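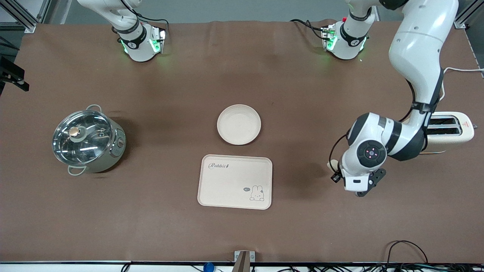
Planner treats the left arm's own link as an obstacle when it is close to the toaster

I'm running a two-arm tabletop setup with Camska for motion planning and Jaltden for the depth segmentation. Objects on the table are a steel pot with a glass lid, a round plate, a rectangular tray and a toaster. The left arm can hover over the middle of the table without trouble. As soon as I ask it to go from there to a pregrasp over the tray, planning fails with "start state in collision" and names the toaster.

The toaster is on the far right and the upper link of the left arm passes over one end of it, as seen from the fixed camera. There is clearance between them. I measured 7 cm by hand at the closest point. If I take the toaster off the table the same request plans in under a second.

Things I have tried:
- Lowered the collision padding to 5 mm. No change.
- Redid the hand-eye calibration, 22 poses. Residuals look fine.
- Turned off the pot, in case the lid was throwing bad depth. No change.

Is this a planner setting or a perception problem?

Posted in: Motion planning. Viewed 785 times.

Answer 1

Try a different planner. I had a lot of failures with the default one and switching fixed most of them. Also increase the planning time.

Answer 2 (accepted)

Switching planners won't help. The start state is checked before any planner runs, so you would get the same message from all of them.

It sounds like the toaster mesh has swallowed part of the arm. Jaltden segments on color and depth together, and a white link next to a cream toaster is about the worst pair you could give it. Where the link covers one end of the toaster, the mask probably runs up onto the link, and those points get fitted into the toaster's box. Then the arm is inside the toaster as far as Camska knows.

To check, publish the fitted box for the toaster and compare its height with the real one. If it's too tall, that's your answer. Then:

1. Turn on the robot self-filter and make sure it runs before segmentation. In the default launch file it runs after.
2. Set the filter padding a bit larger than your calibration error. I use 15 mm.
3. Check that the joint states and the depth image are stamped from the same clock. If they drift, the filter removes the arm from where it used to be.
4. Capture the objects with the left arm parked, then freeze the boxes until something is moved.

Number 4 alone will probably get you going, but do 1 as well.

Comment from the asker: The box was nearly twice as tall as the toaster. Moving the self-filter ahead of segmentation fixed it. I still get a failure now and then when the arm is moving during capture, so I'll look at the clocks next.

Answer 3

If you have the model of your toaster you can skip the box fitting and match the mesh with Khaemba. It needs less of the object to be in view. Slower to set up, and I have never got it to work well on shiny things, so I would leave the pot as a plain cylinder. Don't forget the power cord either. It won't be in any mesh, and a gripper can catch on it.

Related questions
- Camska: start state in collision after restarting the driver
- How much padding for a gripper with a wrist camera?
- Glass lids and missing depth in Jaltden
- Planning for one arm while the other holds still
- Exporting scene objects from Anard to Camska

Contact | Terms of use | Back to top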